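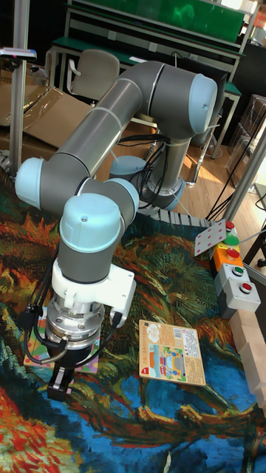

Picking Up After the Kids

Vesna Delić started her book-sorting robot in August, in the shared workshop she and her neighbors call Zistham. She had wanted a smaller arm. "This one came up secondhand and it was what I could afford," she says. "I spent over 2000 on it and I'm still buying cables."

The job is simple to describe. The arm reaches down to the rug, takes hold of a children's book and moves it to a pile. Thin picture books are the hard part.

"A book lying flat gives you almost nothing to grab," Delić says. "The fingers close on the cover and it bends. I've rewritten that move 10 times."

She tests on a patterned rug on purpose. A plain floor made the software look better than it was, she says, and her own living room has a rug.

The program is called Grelitz, after a street she used to live on. She works on it most evenings after eight. Next she wants to try board books, then paperbacks. "Paperbacks worry me," she says.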